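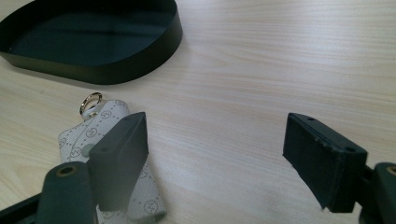 mossy_lathe wrote:
I don't believe a machine will tidy my hallway before I retire. Every year I read the same promise, and every year I still pick up the keys, the gloves and the mail by myself.

Posted 7:40 am

weft_and_warp (thread starter)
I understand the doubt, and I share a part of it. But I would like to divide the question. To tidy a hallway is one thing. To pick up a key pouch from a table and lay it in a tray is a much smaller thing, and I think the small thing is nearly possible now.

At our shop in Flevthorpe we have started with exactly this. A soft canvas pouch with a key ring on the end, a black oval tray with a low rim, a plain wooden table. A person does the task with the hand-held gripper, the recordings go to the training, and afterward the arm tries to do the same. We collected 1,000 recordings during the winter. The arm did then 503 attempts, and I was present for most of them, which I do not recommend to people who have other hobbies.

I am not selling anything. I am asking if other people here have tried small chores of this kind, and what was the point where it became difficult.

Posted 8:05 am

mossy_lathe
503 attempts and you don't give the number that worked?

Posted 8:11 am

weft_and_warp
You are right to ask. I left it out because we changed the rule for "worked" in the middle. First we accepted the pouch anywhere in the tray. Later we did not accept it if the ring was hanging over the rim. So the old attempts and the new ones cannot be added together in a fair way. In the last batch, with the strict rule, we had 26 attempts and 3 failures.

Posted 8:20 am

quietconveyor
3 out of 26 is quite good for cloth. What kind of failures?

Posted 8:52 am

weft_and_warp
Two times the fingers closed on the ring and the pouch turned around it and fell down. One time the arm went to the tray with nothing in the fingers and opened them very politely above it. It did not know that it was carrying air.

Posted 9:01 am

quietconveyor
The carrying air problem I know very well. On our packing line (Turkon, the small line, not the big one) the old suction machine has a vacuum switch, so it knows if it lost the part. The learned one only looks. My opinion is that you should put a sensor for the width of the fingers and a simple rule: if the fingers are closed too much, go back and begin again. My colleagues say this is cheating because the model should learn it. I say the customer does not care.

Posted 9:15 am

drusetti_user
I disagree with this. If you put one rule for the pouch, you need another rule for the glove and another for a letter, because a letter is thin and the fingers are always "closed too much." After a year you have the same pile of rules as before, only with a more expensive computer next to it. I have maintained a Drusetti cell with such rules and it was a sad year.

Posted 9:33 am

quietconveyor
A letter is a good argument, I admit. But in a shop we don't have every object in the world. We have the parts on the list. For a home maybe you are right.

Posted 9:40 am

mossy_lathe
So we come back to my hallway. The shop has a list and I don't. My table has today keys, yesterday a wet umbrella, and last month a pumpkin.

Posted 10:02 am

weft_and_warp
Yes, and I want to be honest about our own table. It is very clean. There is much bare wood between things, the light is even, and the tray does not walk away. When we moved the whole test to the break room, where the table is full of cups, we stopped after a short time. The arm was not dangerous, only lost.

Still I would not say that the small result is worth nothing. My mother has bad hands and for her the difficult objects are exactly of this size: a ring, a zipper, a pouch that is lying flat. If a machine could do only this, on one table, she would take it.

Posted 10:27 am

ironing_board_77
I come from the nursing side and I agree with the last part, but please think about who will keep the table clean for the machine. In our house we had a delivery cart for linen, and the floor had to be free for the cart. So the staff carried things out of its way all the morning. On paper it saved work. I would like to see the minutes of the people also counted.

Posted 11:10 am

drusetti_user
This should be the first reply to every thread here.

Posted 11:14 am

mossy_lathe
I second it. And what about the speed? I put my keys in the bowl without looking, in the time of one step.

Posted 11:30 am

weft_and_warp
Slow. The arm waits above the object before it goes down, and it waits again above the tray. We could make it faster, but then the pouch swings on its ring. I have asked in the Zheng project channel if somebody has solved the swinging and the answer was to grip the fabric in the middle and leave the ring alone. We will record new examples with only this grip.

Posted 11:48 am

quietconveyor
Be careful with only one grip. When the pouch is lying against the tray, the middle is maybe not free for both fingers. I would record also some bad positions, with the finger next to the rim. We learned this late and had to repeat March completely.

Posted 12:06 pm

weft_and_warp
Thank you, this I did not think about. In our recordings the pouch was nearly always put down with free space on both sides, because the person who prepares the table is a tidy person (me). I will ask somebody less tidy.

Posted 12:15 pm

mossy_lathe
I am available. I keep my opinion about the hallway, but please write the new numbers in this thread and not in a new one, and with the same rule from the beginning to the end.

Posted 12:31 pm

weft_and_warp
Agreed. Strict rule, ring inside the rim, and I will write also how long I needed to prepare the table each time, for ironing_board_77.

Posted 12:38 pm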